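**Retthorpe Eye Care Board: Member Discussion**
Topic: Varifocal lenses and the 2 week adjustment period

**clekenholm_desk** wrote on 23 January 2022:

Members are asked to comment on the advice given to patients who are new to varifocal glasses. The present leaflet from the Clekenholm office states that a new wearer should allow 2 weeks before requesting a remake. Several dispensing staff have asked that this period be extended. Comments will be considered before the leaflet is reprinted in June.

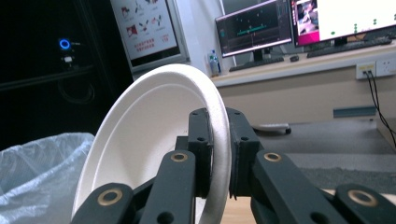 ## Replies

**rutherford_optics** wrote:

Our practice supports the present wording. Over 500 pairs were dispensed here last year, and most wearers who returned did so because the fitting height was wrong. Waiting longer would not have helped them. A patient who cannot read comfortably after 2 weeks should be measured again without delay.

**esby_branch** wrote:

The Esby branch takes a different view. Patients who have worn single vision glasses for 20 years often need more time, particularly on stairs and when parking. We request that the leaflet say "up to 5 weeks" and that it tell patients to wear the new pair from the start of each day. Many of them go back to the old glasses by lunch and then report no progress.

**rutherford_optics** wrote:

With respect, 5 weeks is past the point at which our supplier accepts a remake free of charge. The branch would be asking patients to wait themselves out of their own guarantee. The advice on wearing the pair from the morning is sound and should be included whichever period is chosen.

**lens_counter_b** wrote:

May I raise a related matter? The leaflet does not mention desk work. Patients who use a screen for most of the day tilt the head back to find the middle part of the lens and then complain of a sore neck. They should be asked about screen height and reading distance before the order is placed. At our counter this is done with the patient seated at the table, holding a page where they would normally hold it.

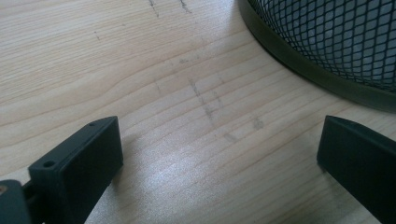 *Light wood tabletop with a few faint gray marks.*

**esby_branch** wrote:

We agree on desk work. On the remake period, the guarantee differs between suppliers, and ours is longer than the one described by Rutherford. The leaflet should not be written around one supplier's terms.

**clekenholm_desk** wrote:

The office notes both positions. A draft will keep the 2 week check as an appointment and leave the decision on a remake to the practice. A line on screen use will be added. Members who object to the separate check are requested to state their grounds in this topic.

**rutherford_optics** wrote:

We have no objection to the check. We maintain our objection to any mention of 5 weeks.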